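Grendness Night Watch: Frequently Asked Questions
By Silvan Lehner
Updated October
Print | E-mail this page
149 shares | 77 comments

What do you people do?
We collect reports of odd lights, shapes and presences around Grendness and try to work out what they were. Mostly they were the Drikeo water tower, which has a red lamp on top and an excellent record of being mistaken for a visitor.

I saw something over Valderrama Ridge. Should I report it?
Please do. Give us the time, the direction you were facing and how long it lasted. "Late" is not a time. "Toward my sister's place" is a direction only if we know your sister.

Do you believe in ghosts?
Some of us do, and the Monday meetings run long as a result. I have been on the fence for years and the view is fine from up here.
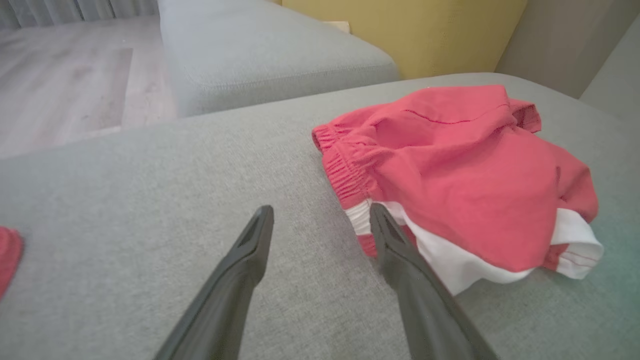 Figures seen indoors get their own form. Half the shadow people in our files were reported from a bedroom or a living room at 3 a.m. by someone who had just woken up. Before you write to us, turn on a lamp and look at what's lying around. A pink-and-white garment on a light gray sofa can pass for a pale lady if you are tired enough and have been reading our archive. If she is still there with the lamp on, we'd love to hear from you.

How many reports do you have?
Nearly 3000, going back further than the filing system does. Anything before 2000 is on paper and smells of my basement.

Will you keep my name out of it?
Yes. We publish the town and the hour, nothing else. If you then tell everyone at the diner, that's between you and the diner.

What is the Zolov Hum?
A low note that people hear on still nights, usually from bed. We have blamed a pump, a transformer and each other. I can't hear it myself, and I'm told this is suspicious.

Can I borrow your equipment?
You can borrow the binoculars. The other thing is broken.

E-mail to a friend | Print
77 comments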